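Assunto: Re: [encadernação] cola de amido que embolora

Em novembro, Đức Lương escreveu:
> Pessoal, fiz a cola de amido de trigo pela receita que circulou aqui
> (uma parte de amido, 4 de água) e em menos de uma semana
> o pote criou uma penugem verde. Guardei na geladeira, com tampa.
> Alguém usa conservante? Ou o erro foi no cozimento? Estou com
> um livro de receitas da minha avó desmontado na mesa e não queria
> colar a lombada com uma coisa que vai virar jardim.

Oi, Đức, oi, todo mundo,

Desculpa a demora, passei o mês às voltas com uma encomenda de 44 cadernetas e só agora consegui ler a lista com calma (tem mensagem aqui que nem abri ainda!).

Sobre o mofo: eu parei de tentar guardar. Faço pouquinho, o que cabe numa xícara, uso em dois ou três dias e o resto vai pro lixo sem dó. Amido é barato. Já tentei cravo-da-índia, já tentei uma gota de óleo de tomilho, e o que consegui foi uma oficina cheirando a pernil de Natal e o mesmo mofo, só que uns dias depois. Timol funciona, mas eu não gosto de mexer com isso na cozinha de casa, e minha oficina É a cozinha de casa.

Agora, uma semana me parece pouco mesmo. Você deixou o amido de molho antes? Eu deixo uma hora na água fria, depois fogo baixo, mexendo sem parar até ficar translúcida, e ainda conto 13 minutos no relógio depois que engrossa. Passo na peneira duas vezes, com a cola já fria. Meu pote é um da Pirex que lavo com água fervendo toda vez, tampa inclusive. E nunca, nunca enfio o pincel direto no pote! Tiro uma colherada pra um pires e trabalho dali. Acho que metade dos mofos do mundo vem do pincel.

Pra lombada do livro da sua avó eu usaria só a cola de amido mesmo, com papel japonês fino, e deixaria o PVA pra capa nova. Se um dia alguém precisar desmontar de novo, agradece. A capa antiga vale guardar, mesmo rasgada, num envelope junto com o livro.

E já que você perguntou em outra mensagem sobre cor de guarda: livro de receitas pede cor forte, na minha opinião. Ando com mania de rosa-choque perto de magenta, com um cinza meio amarronzado pra acalmar os dois. Mais ou menos nesta linha:

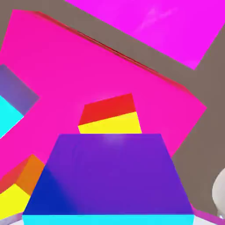 Meinir Gethin me escreveu em particular discordando de quase tudo: pra ela guarda de livro antigo tem que ser creme ou, no máximo, um azul bem lavado, e papel tingido muito saturado pode soltar cor justamente com a cola de amido, que leva água demais. Ela testa um retalho entre dois mata-borrões, com peso em cima, de um dia pro outro. Nisso ela tem toda razão, façam o teste.

Ah, e o papel Plunanberg que o pessoal andou elogiando, alguém sabe se ainda vem em folha grande? O último que comprei chegou cortado contra a fibra e empenou tudo.

Đức, conta depois como ficou a lombada.

Abraço,
Lu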